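Gedard Table Clearing, teleoperated demonstrations

This release holds 1056 episodes of a two-arm robot clearing a table after a meal. All of them were recorded by remote control, with one operator driving both arms through a pair of leader arms. Episodes are split into 756 for training and the remainder for validation.

Contact: Sanaa Ouazzani (data), Ismael Mendonça (hardware).

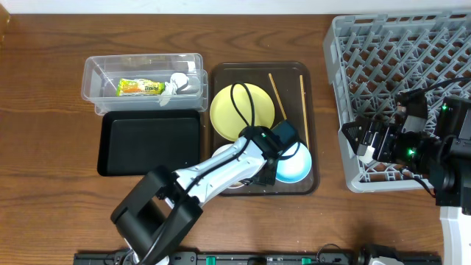

Operators were told to sort by destination: trash to the clear container, dishes to the rack, chopsticks last. Start layouts vary between episodes. A typical one has a plate, bowls and two chopsticks on the brown tray, with a snack wrapper and a crumpled napkin in the container. The black tray is a distractor in most episodes and should be left alone.

Known issues

Cables sometimes cross the dishes in the head view – do not mask them, as the wrist views are unaffected. Gripper width is logged as commanded, not measured. Episodes longer than 3000 steps were dropped. Pauses at the start of an episode were kept.

Labels

Each episode has a success flag set by the operator and checked by Mercy Mwakalinga. Failed episodes are included and flagged. Filter them out before training a plain imitation policy.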